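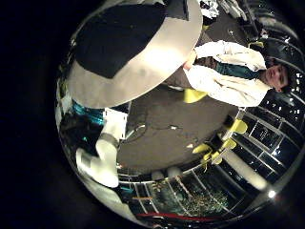 20/08/2024, Medbridge, evening session. Target for the handover set is 500 usable takes and we closed tonight on 336. The wrist camera view is the one I care most about, as the Drakico model gets nothing else at inference time. The round disc fills a big part of the upper left in the handover takes, with the white fingers down below it, and the person's hand reaches the disc near its right rim. That is tight but I think workable. I'm more bothered by how much of the room gets in: yellow chairs, the dark windows with our lights in them, the cables across the floor. If every take has the same yellow chairs by the glass, the model may well learn the chairs.

So from tomorrow, move the chairs between blocks. A block is 35 takes. Write the layout on the block sheet before starting, a rough sketch is fine. Also do at least one block in daylight, as everything so far has black glass behind it.

Cables: please route them behind the base. They don't hurt the data much but I don't like people walking backwards near them with something in their hands.

Threw out 5 takes in the last block. Three had the gripper closing before the trigger was pressed, which I put down to the Reisinger glove drifting after a long stretch without recalibration. The other two were saved without a task label. The Millico logger still lets you save with the label field blank. I've asked for that to be blocked, until then check the field yourself.

Exposure is too high on the fingers, parts of them go to plain white. Dropped the gain one step at the end of the session, haven't compared yet.

To do
- recalibrate glove at the start of each block
- compare gain settings on a short run
- vary the hand position on the disc, and get a left-handed giver in
- copy tonight's takes to the second drive, first one is nearly full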